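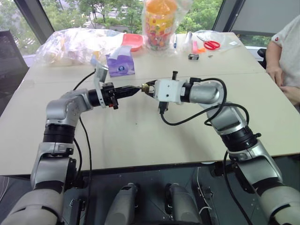 *A big table with a bag, a tray, a tissue box and a jar of candy.*

# Why Does Candy Come in a Sealed Jar?

Look along the far side of the table for the tall clear container with the orange lid. The candies inside are all different colors. The lid is on, and there is clear plastic around the container too.

Why does candy need a lid? One reason is water. Air always has a little water in it, even when you can't see or feel it. Scientists call this water **humidity**.

Sugar pulls water out of the air. When hard candy sits out on a damp day, its outside slowly turns sticky. Leave it longer and the pieces may stick together in one lump. A tight lid keeps most of the damp air out.

Plastic wrap does another job. It holds the lid in place while the jar travels to the store. It also shows whether anyone has opened the jar before you.

## What about tissues?

The purple tissue box has an opening in the top, and a white tissue is poking out. Dry air and damp air don't bother tissues very much, so the box doesn't need a tight lid. In many boxes the tissues are folded into each other. When you pull one out, it tugs up the next.

## Try it at home

You need two hard candies, a small jar with a lid and a saucer. Ask a grown-up first.

1. Put one candy in the jar and close the lid.
2. Put the other candy on the saucer.
3. Leave both in the same room for 11 days.
4. Touch each candy with a clean finger.

Which one is stickier? Write down what the weather was like, too. If your home is very dry, the two candies may feel the same.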